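Keeping Felt Hats in Shape: Stands, Hooks and Storage

Posted September 17, 2020 by Toàn Tô

A good felt hat will last for decades if it is put away properly between wears. Most of the hats people bring to me for reshaping have been spoiled at home, on a shelf or in the back seat of a car. The tips below cover what I do with my own hats and what I tell customers at the Lanley market.

Why a flat shelf is a poor choice

Set a wide-brimmed hat brim-down on a hard surface and the weight of the crown presses on the brim. With a stiff brim it takes a while to notice. With a floppy one you get a flat spot or an odd kick upward by the end of the season. If a shelf is all you have, turn the hat over and rest it on its crown. That works for most shapes, but a crown with a deep pinch at the front may tip, so wedge it with a rolled tea towel on either side.

Hooks are worse. A single hook carries the hat on one small point and leaves a bump in the felt. I have steamed out plenty of hook bumps and they rarely come out on the first go.

Choosing a stand

A simple stand with a ring at the bottom, an upright and a support at the top suits nearly all felt hats. Look for these things when you buy one or make one:

The stand should be tall enough that the brim clears the shelf all the way around. Measure from the lowest part of the brim, which on a floppy hat may be well below the band.

The top support should be rounded. A curved ring or a dome spreads the load inside the crown. A bare end of rod will poke a dimple in the felt.

The base needs to sit flat. Put the stand on a table and push the upright lightly with a finger. If it rocks, stick 4 small felt pads underneath and trim them until it stops.

Check painted stands for drips or rough spots at the top before you trust a pale hat to one. Fine sandpaper takes care of most of it. I wipe mine with a damp cloth and a drop of Clenness, then leave the stand overnight before a hat goes on it.

Thin rod stands weigh very little and take up less room than a wooden block. They will fall over if a door slams or the cat gets up there, so keep them back from the edge.

Putting the hat on and taking it off

Pinching the front of the crown is how most creases split. Handle a felt hat by the brim, with clean hands or a clean tool, and keep the grip light. Bring it straight down over the stand until the support meets the inside of the crown, then let go slowly. Walk around it once and check that the brim hangs evenly. To take it off, lift straight up until the crown is clear before you tilt it.

A felt hat held by the brim over its stand, and the ring base of a stand with its crossbar and upright:

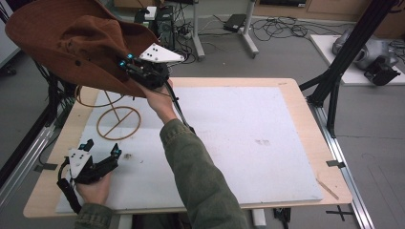
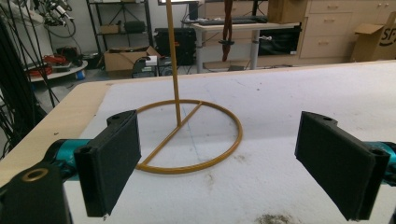
Brushing

Use a soft brush and go in one direction, following the nap. Most makers have you start at the front and work around counter-clockwise. Keep one brush for dark colours and another for light ones. Lint that won't brush off will usually lift with a piece of low-tack tape wrapped around the hand, sticky side out.

Work on a pale surface if you can. Grit and loose fibres show up on it, and you can clear them off before they get back into the felt.

If the hat gets wet

Shake off the water, turn the sweatband down and leave the hat upside down on its crown, away from any heater. Put it on the stand once the felt is dry. A damp floppy brim will sag under its own weight, and the sag sets as it dries. Leave at least 5 centimetres of space on every side so the air can move.

Storing for the summer

I box my felts in July and bring them out again when the mornings turn cold. Brush the hat first — moths go for soiled felt — then stuff the crown loosely with acid-free tissue. Gukum hat boxes are deep enough for most brims. The small Chauvin ones are fine for a fedora but too narrow for anything floppy. Put a cedar block in the corner of the box, out of contact with the felt, and sand it lightly each year to freshen the smell.

Stands can be stacked with their rings nested if the uprights come off. Mine don't, so they go on top of the wardrobe.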